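Housekeeping and Room Care, Unit 6: Cushions, Armchairs and Hard Floors
Course handout
Instructor: Sadao Iwasaki
Kararton building, ground floor

Read this before the practical. Bring it with you, because the worksheet questions from last time came straight out of the handout and several people had left theirs at home.

6.1 What this unit covers

Unit 5 was bedding. This unit is the sitting area: loose cushions, the upholstered chair they belong to, and the tiled floor under it. The three go together because work on one of them usually makes work on the others. Crumbs pushed off a seat land on the floor, and a cushion picked up off the floor brings grit back to the seat.

We are not covering fixed seat cushions, removable sofa covers or carpets. Those come in Unit 8.

6.2 Terms

Scatter cushion: a loose cushion with no fixed position on the chair. Also called a throw pillow. In this handout the two words mean the same thing.

Insert: the filled inner part of a cushion.

Cover: the outer fabric, normally with a zipper or an envelope opening.

Pile: the raised surface on fabrics such as velvet or suede cloth. Pile lies in one direction and shows hand marks when it is brushed the other way.

Nap: used loosely for the same thing. On the test, write pile.

Grout line: the filled joint between two tiles.

6.3 Order of work

The order on the Homach card, which most of you will be given on placement, is high to low and dry before damp. We use the same order in class.

1. Clear small items off nearby tables and desks only if you need the space. Put them back where they were.
2. Take every loose cushion off the chair and off the floor. Do not work around them.
3. Dust hard surfaces near the chair.
4. Vacuum the chair: back, arms, seat, then the gap where the seat meets the back.
5. Vacuum or dry mop the floor, including under the chair.
6. Damp mop the floor and let it dry.
7. Check and shake the cushions, then place them.

Step 7 is last on purpose. Students who do it first end up doing it twice.

6.4 Cushions on the floor

A cushion on the floor is the most common thing you will find in a sitting area. People put them down to make room, to sit on, or to lean against, and they stay there. Do not put a floor cushion straight back on the seat. Pick it up by two corners, look at the side that was down, and look at the bottom edge. If it was standing on its edge against a chair, the dirt will be along that edge and hardly anywhere else.

Light cushions need the closest look. On a hard floor you will mostly find dust and hair, and both come off with a dry brush or a lint roller. A gray line along a seam that does not brush off means the cover has to be washed.

Look at where the cushions are before you read on.

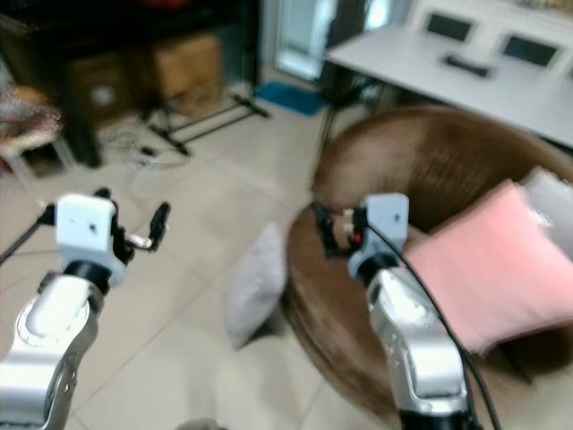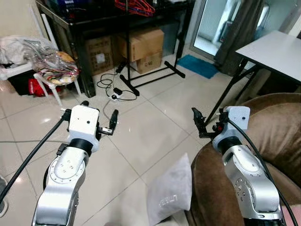 6.5 Upholstered chairs

Find out what the cover is before you put anything on it. Leather and coated fabric can be wiped with a barely damp cloth. Suede, real or imitation, should be brushed or vacuumed dry. The two can be hard to tell apart from across the room, and a brown chair will look glossy from one side and dull from the other depending on the light. Go up to it and touch it. If there is a care label it is usually under the seat or at the back near the floor.

Use the soft brush head on the vacuum. Work from the top of the back down, then along each arm, then the seat. On a rounded chair, follow the curve with the brush – straight strokes leave strips you missed, and they show on a dark cover.

If the fabric has a pile, finish with strokes all in one direction.

Lift the chair when you move it. Do not drag it across tile. Check the feet for felt pads and report any that are missing.

6.6 Large light tiles

Large pale tiles are easy to mop and hard to leave looking clean. Light from above reflects off a glossy tile and shows every streak. Use less product than you think you need and change the water when it turns gray.

Mop in sections, working back toward the door. Overlap each pass. Grout lines hold dirt even when there are few of them, so once a month go along them with a stiff brush and plain water before mopping.

Wait until the floor is fully dry before anything made of fabric goes near it. A light cover set down on damp tile will pick up a mark.

6.7 Placing the cushions

There is no single correct arrangement. The employer's or resident's preference comes first. Ojārs Jaunzems, who supervises placements at Suksawat, asks his students to look at the room before they touch it and note down how the cushions were set out. If they were clearly arranged, put them back the same way. If they were just lying about, use this:

Larger cushions at the back, smaller ones in front.
Openings and zippers facing down.
Printed lettering upright and facing out, unless the room has it otherwise.
One color in front of another, so that a pink cushion in front of a pale one is fine and two pale ones side by side are better split up.
Leave room to sit. A single chair with three cushions on it is full, and the third may belong somewhere else in the room. Ask.

Plump each cushion by pressing the sides in toward the middle a few times. Do not punch the top. A cover that stays creased after plumping may be too big for its insert, which you should note but not try to fix.

6.8 Exercise (in pairs, 20 minutes)

Set up a chair and loose cushions in the practice room, with at least one cushion on the floor against the front of the chair. One person works through 6.3 from step 2. The other keeps the sheet and writes down:

the position of each cushion at the start
any cushion put back without the underside being checked
whether the chair was lifted or dragged
the position of each cushion at the end

Then swap. Hand in both sheets with both names on them.

6.9 Reading and dates

Sukby course reader, page 83, the table of fabric care symbols. Learn the first two rows.

The written check for Units 5 and 6 is in February. Practice room bookings are on the sheet by the door. Return lint rollers to the drawer, with the used layer peeled off.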